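Quilt or bag for shoulder-season trips, side sleeper
Trail Gear Board > Sleep Systems

kestrel_low
Posted 2025-07-10
Looking for input on replacing a Jirden mummy bag. It has the original down fill, and the loft over the torso is well below what it was when new. Use case is spring and fall, overnight lows near freezing, solo tent, closed-cell pad under an inflatable. I'm a side sleeper and I turn over a lot.

Two candidates: the Amato quilt at 490 grams, and the Dresico bag at 800 grams. Both use the same fill power on paper. The quilt has a sewn footbox and two pad straps. The bag has a full-length zipper and a draft tube. Budget covers either.

gravelpit
The weight difference is misleading. Add a hood or a down beanie to the quilt, plus the straps, and the gap closes some. It doesn't close all the way. I'd still take the quilt for your sleeping position, as a mummy bag rotates with you and puts the compressed back panel on top.

ohmslaw_hiker
Disagree with the above. Near freezing is where quilts start to leak. Each time you turn, the edge lifts and you pump warm air out. Pad straps help only if tensioned correctly, and most people run them too loose. I used an Amato for two seasons and went back to a zippered bag.

gravelpit
Which width did you have? The regular is too narrow for a side sleeper with bent knees. The wide version tucks under on both sides with the straps at the second setting.

ohmslaw_hiker
Regular. I'll concede the width may account for part of it. I'm not convinced it accounts for all of it.

tarn_and_scree
A third option is to wash the Jirden before spending anything. Body oil collapses the clusters, and a proper wash with down soap will bring back a good share of the loft. Front-loading machine, two extra rinse cycles, then low heat until there are no clumps – this takes hours, so plan for it. Let it cool flat on a table or a bed before you measure.
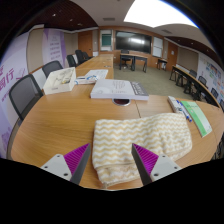 5 min read

kestrel_low
I have not washed it. It has been spot cleaned at the collar only. How do you measure loft in a repeatable way?

tarn_and_scree
Shake it out, leave it uncompressed overnight, then lay a light ruler or a piece of foam board across the baffle and read the height at both ends. Take the same baffle each time. Humidity changes the reading, so do before and after under similar conditions.

ohmslaw_hiker
Agree on washing first. If the loft doesn't recover, Kulier does overfill work on older bags. Turnaround was 5 weeks when I sent mine in March. They quote per baffle.

gravelpit
Overfill on a bag that age depends on the shell fabric. If it leaks down at the seams now, it will leak more with extra fill.

kestrel_low
No leakage that I can see. I'll wash it this weekend, measure the chest baffle, and post both readings. The Amato wide stays on the list until then.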